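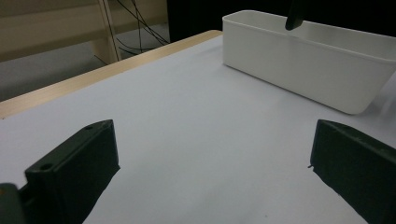

A white surface at the Breathnach Center, Atusholm.

Call for Participants: Everyday Handwriting in Adult Life

The Breathnach Center for the Study of Writing invites adults living in or near Atusholm to take part in a study of everyday handwriting. The study looks at how people write by hand in daily life, including shopping lists, notes to family members, envelopes, recipes and forms. No special skill is needed, and neat handwriting is not a condition of taking part.

Background

The Center holds a collection of nearly 600 handwritten household papers given by local families under the Sturier bequest. Most were written by people who learned penmanship in school as a separate subject. The collection has very little from adults who do most of their writing on a keyboard, and the present study is intended to fill that gap. A first round was completed in January with 68 participants. The second round is now open, and the Center hopes to bring the total to 253.

Who may take part

Participants must be 18 years of age or older and able to read and write in English. English does not need to be your first language. Left-handed writers are especially encouraged to apply, as are people who learned to write in a script other than the Roman alphabet. Persons who write by hand as a profession, such as calligraphers and sign painters, are not eligible for this round but may ask to be placed on the contact list for later work.

If you have a condition that affects your hand or wrist, you are welcome to apply. Please mention it on the form so that session times can be adjusted.

What participation involves

Each participant attends one session at the Center and keeps a writing diary at home for four weeks.

At the session you will copy a short printed passage, write a list from dictation, address several envelopes and write a letter of about one page on a subject of your own choice. You will then speak with a member of the study staff about how you learned to write and when you write by hand now. Pens, pencils and paper are provided. You may bring a pen of your own if you prefer it, and we will record the type. Reading glasses should be brought if you use them.

The diary is a small bound notebook supplied at the session. You are asked to note each occasion on which you write by hand, what you wrote and what you wrote it with. Entries may be as short as a few words. You are not asked to hand over private letters or papers — a note that something was written is enough. At the end of the four weeks the diary is returned in the prepaid envelope provided.

Payment

Participants receive a gift card at the end of the session and a second one when the diary has been received. Bus fare within the Atusholm area is refunded on presentation of a ticket. Those who leave the study before the diary is complete keep the first card.

Privacy

Your name will be kept apart from your writing samples, and each sample will be stored under a number. Samples may be shown in research papers and teaching materials only with your written consent. This consent is separate from the consent to take part, and refusing it will not affect your place in the study. You may withdraw at any time before the results are published and ask for your samples to be returned or destroyed.

Location and access

Sessions are held on the ground floor of the Breathnach Center, entered from Braltodard Street. The entrance is step-free and there is an accessible restroom on the same floor. Parking is limited to permit holders during the day, and visitors arriving by car should use the public lot across the street. Evening sessions are available on request.

How to apply

Application forms may be collected from the front desk or requested by mail. Completed forms must reach the Center by 8/19/19. Please state whether you prefer a morning, afternoon or evening session. Forms should be marked "Everyday Handwriting" and addressed to I-hsuan Tai, Study Coordinator, Breathnach Center for the Study of Writing, Braltodard Street, Atusholm.

All applicants will receive a written reply. Those who cannot be offered a place in this round will be told whether their details may be held for the next one.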